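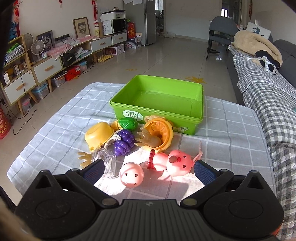
Toy sorting, round one

So the play food has taken over again, and I'm giving it one green box -- that's it, one! Grapes go in with the grapes, or that was the plan in February.

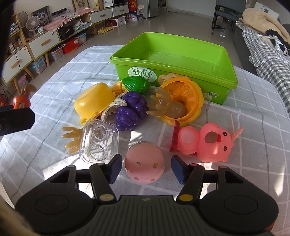 I nearly ordered a Zitent shelf with 60 little cubbies. Then I remembered who'd be filling them.

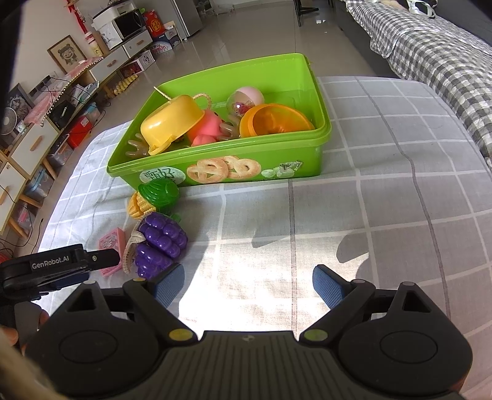
Pots and bowls go in first, I've decided. The yellow pot with the beaded handle hogs one side, so the peach gets squeezed in next to it.

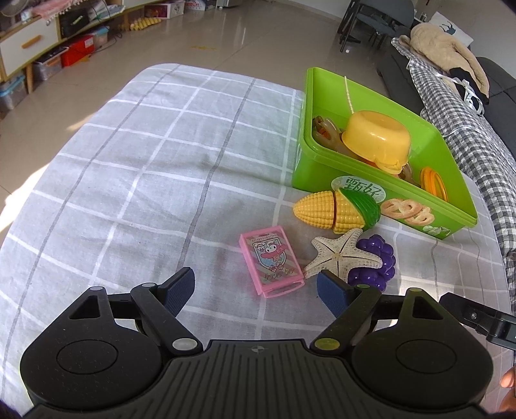
Anyway, stickers are next. Send snacks.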